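The White Furniture Question, Again
From the Gillalcombe residents' newsletter, May

The small furnished rooms on the Deng side are getting the same package as last year: white desk, white nightstand, wood-look floor, white walls, dark baseboard. The supplier is still Toleck. The flyer that went under our doors calls it "a calm, flexible setting for work and rest." I have lived with a calm, flexible setting for two winters and I have some doubts.

Start with the nightstand. It has one drawer. The flyer makes a good deal of this drawer, and I will grant that it pulls out a decent way and that you can get a hand in without scraping your knuckles. But it's a shallow box. A phone charger, a paperback, reading glasses and a pack of tissues, and you are done. Anyone who keeps a water bottle by the bed will be keeping it on top, and the top is about the size of a dinner tray.
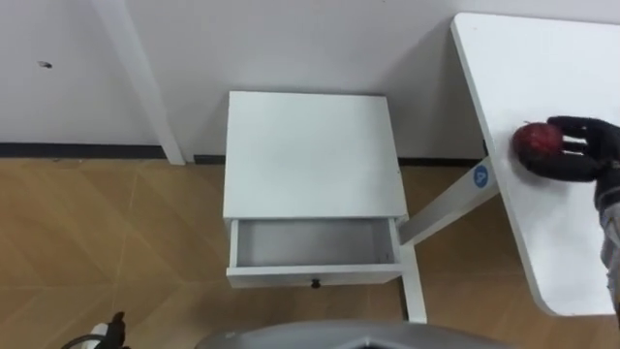
Drawer out, nightstand against the wall, desk close by on the right.

The package price is $464 per room, added to the rent over the year. Toleck says the same pieces would cost "more than 700" bought separately. I asked where. I was told "various stores." I went looking and got nowhere near 700, though I did not price delivery, and delivery to Gillalcombe is its own sad story.

Then there is the matter of where it all goes. The suggested layout puts the nightstand right up against the desk, so the desk leg and the nightstand leg are practically neighbors. I can see the thinking. You get one tidy run of white along the wall. You also get a drawer that opens into the spot where your knees want to be if you shift your chair over, and a strip of floor between the two that no broom I own will reach. 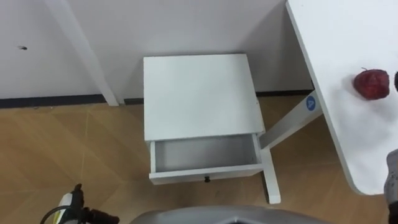 My other complaint is the knob. It's small and round and it sits down at the lower edge of the drawer front. In the dark, half asleep, I go for the middle every single time. Asar, the other outfit that bid on these rooms, offered a plain cutout handle instead. It would have cost $100 more per room, and I have been told several times that this was the deciding point. Maybe so. I'd have liked to be asked.

White is also a choice somebody made without having to wipe it down. It looks great on the day it arrives. Mine picked up marks on the corners the first month, and I am not a person who throws things around. If you are moving in, check the edges of the top and the wall near the posts before you sign the condition sheet. Write down every scuff and every little mark, even if you feel silly doing it. The deposit on the furniture is $300 and I would like us all to get it back.

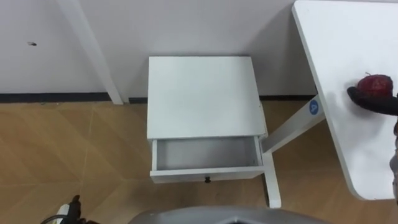
An apple at the desk and nothing in the drawer. Note the front corner of the nightstand top.

The desk, I'll admit, is the better half of the deal. Rounded corners are kind to hips. The front edge curves in toward the middle, so you can pull up close and still have desk on either side of your elbows. I thought that was a gimmick and I have mostly changed my mind, although it does make the thing a pain to push against anything on that side.

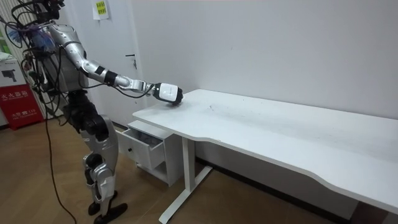
Specks are the trouble with a top this pale. A damp cloth gets most of them off mine. The flyer says "wipes clean in seconds," and I would like to know whose seconds.

If you want the nightstand left out of your package, say so in writing before the end of the month. The office told me the price stays the same either way. I have asked them to explain that, and will print the answer if one comes.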